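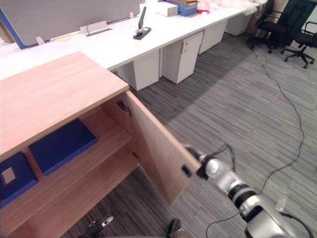

Je cherche des gens qui jouent (ou qui aimeraient jouer) à des jeux de société pas encore finis !

Je travaille depuis deux ans sur Tollico, un jeu de commerce et de bluff pour trois à six joueurs, et j'arrive au stade où mes amis ne me servent plus à rien. Ils connaissent les règles par cœur, ils devinent mes intentions avant que je pose une carte, et puis ils sont trop gentils. Il me faut des regards neufs, des gens qui râlent, qui se trompent, qui trouvent la faille au deuxième tour et qui l'exploitent jusqu'au bout sans aucun scrupule.

Le principe en deux mots : chacun dirige un comptoir sur l'île de Zonero, achète des épices à l'aveugle et essaie de les refourguer aux voisins avant la mousson. Il y a 81 cartes, un plateau, des jetons, et une règle de négociation que j'ai réécrite je ne sais combien de fois (la version actuelle tient sur une page, j'en suis assez fière). Une partie dure 50 minutes quand tout le monde suit, nettement plus quand deux joueurs se mettent à marchander le même sac de poivre.

Les séances se passent dans les locaux de l'association Akpan, au premier étage, en petit groupe. On joue une partie complète, on fait une pause avec du thé et des gâteaux, puis on discute. Je prends des notes, je pose des questions parfois un peu bizarres (« à quel moment as-tu regardé ton téléphone ? ») et je vous laisse rentrer chez vous. Comptez une soirée, de 19 h à 22 h.
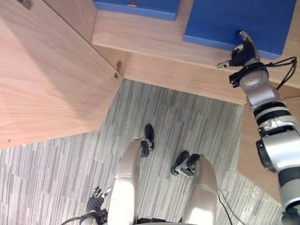 Faut-il être un joueur expérimenté pour participer ?
Tous les niveaux m'intéressent, y compris les gens dont la dernière partie de quoi que ce soit remonte aux vacances chez les grands-parents. La seule chose que je demande, c'est d'avoir au moins 16 ans et de lire le français sans difficulté, parce que les cartes contiennent pas mal de texte.

J'aimerais composer des tables mélangées, alors dites-moi dans votre message à quoi vous jouez d'habitude, même si c'est la belote ou rien du tout. Vous pouvez venir à deux, mais je vous mettrai peut-être à des tables différentes : les couples se font des cadeaux pendant les négociations et ça fausse tout – j'ai des preuves.

Côté dédommagement, je ne peux pas vous payer, autant le dire tout de suite. Vous aurez votre nom dans le livret de règles si vous le souhaitez, et un exemplaire à prix coûtant quand la petite maison d'édition Hereo sortira le jeu, en principe en octobre. Je rembourse aussi les tickets de bus, pensez à les garder.

Un mot sur la confidentialité : rien à signer, vous pouvez parler du jeu autour de vous. Je vous demande juste de ne pas publier de photos des cartes, les illustrations sont provisoires et l'illustratrice y tient beaucoup.

Pour vous inscrire, écrivez-moi par le formulaire de contact du site avant le 23 mai 2023, en précisant vos soirs disponibles et vos allergies éventuelles (il y a souvent des noisettes dans les gâteaux). Je réponds à tout le monde, parfois avec quelques jours de retard. Et si les dates ne vous conviennent pas, écrivez quand même, je garde une liste pour les séances suivantes !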